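Vumlow Community Help > Perception and Control > Calibration

Wrist camera says the target is in one place, overhead camera says another. Which one should the planner trust?

Posted by inwood_bench in February
Tags: hand-eye, time sync, planner, two-arm
Viewed 1,691 times

Hello everyone, and thanks in advance for reading, as I know I tend to run on. I have two arms on a shared rail, planned through Vumlow, with one fixed camera looking at the whole workspace and a small camera at the gripper. The fixed camera finds an object, the planner picks an approach, and then the wrist camera is supposed to take over for the last stretch. With big things this has been a joy. A box the size of the pink one is found by the fixed camera every time and the arm gets over it with no fuss.
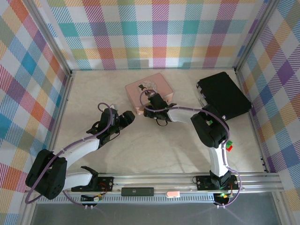 Photo: inwood_bench, fixed camera view

My trouble is with small things. When the wrist camera takes over, the target pose jumps sideways, and the planner (quite reasonably, poor thing) throws out its path and makes a new one. Then it happens again. Sometimes it settles after a couple of replans and sometimes it just dithers until the timeout. I have redone the hand-eye calibration twice, and the reprojection error looks fine both times. I've also tried a low-pass filter on the pose, and that made the dithering slower and prettier but didn't stop it.

So should I be fusing the two estimates, or dropping the fixed camera's answer completely once the wrist one has a detection? And is there a sensible way to tell a calibration problem from a timing problem? I keep going around in circles on that one.

Replies

Yaa Amegashie

Hi, and welcome! I spent most of a winter on this same problem, so you have my sympathy.

Let me take your last point first, as it decides the rest. Park the arm somewhere above a small object, let everything come to a full stop, and log both poses in the base frame for a little while. Then run the same approach slowly and log again. If the two poses disagree by the same amount when the arm is still, look at calibration. If they agree at rest and only drift apart while the arm is moving, and the gap grows with speed, you are almost certainly pairing an image with the wrong joint state. In Vumlow the transform lookup uses the newest joint state unless you tell it to use the image stamp, and I would check that before anything else. I'd also check that the stamp is set at capture and not when the driver gets around to publishing the message - mine was off by over 2,000 microseconds from that alone, and then the network added its own share on top.

There is a third possibility, and that is that the wrist detector isn't finding your object at all. Have a good look at what it gets to work with. I pulled up one of your wrist views and there is an awful lot in it that a small-object detector could latch on to.
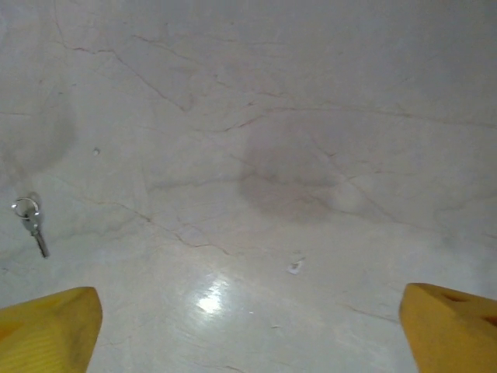

Wrist view: key over on the left, glare low in the middle, gray smudge past center.

The key is well off to the side, outside the gap between the fingers, and meanwhile you have veins, a bright reflection, a white scrap and a soft dark patch all sharing the picture with it. If your detector picks the best blob and reports one pose, it can hop from one of those to another between frames, and the planner will see exactly the sideways jump you describe. A low-pass filter will then happily average a key with a reflection, and the result is a place where there's nothing to grab!

What I would do is gate it. Project the fixed camera's estimate into the wrist image, draw a search region around it, and ignore every detection outside. Ask for several agreeing frames before you hand over. Once you have handed over, stay with the wrist camera and don't let the fixed one back in unless the track is lost. I wouldn't fuse them until the covariances mean something, and out of the box they usually don't.

Also mask out the fingers. Those yellow tips have edges and little dark spots that make lovely features for a matcher, and they move with the camera, so they'll pull any motion estimate toward zero.

bustamante_dev

just turn off replanning below a certain distance. works for me

Yaa Amegashie

It does stop the dithering, I'll give you that, but you then commit to whichever pose happened to be latest, right or wrong. I'd keep it as a last step after the gating, with a small deadband so that tiny corrections don't trigger a whole new plan.

vodau_k

Adding to the timing part: check the exposure too. If auto exposure is on, the bright reflection changes the exposure time as the arm comes down, and on my camera the stamp is at the start of exposure. Fixed exposure made my logs much easier to read. I don't use Vumlow though, so I can't help with the settings.

inwood_bench

Thank you all so much, this is far more than I hoped for! I found the lookup setting and yes, it was on newest. I'll do the parked test and the slow test this evening and post both logs, then start on the search region. Yaa, is the finger mask something you draw once by hand, or do you render it from the gripper model as the opening changes?

Yaa Amegashie

By hand to begin with, at the widest opening. Render it later if you find you need detections while the gripper is closing.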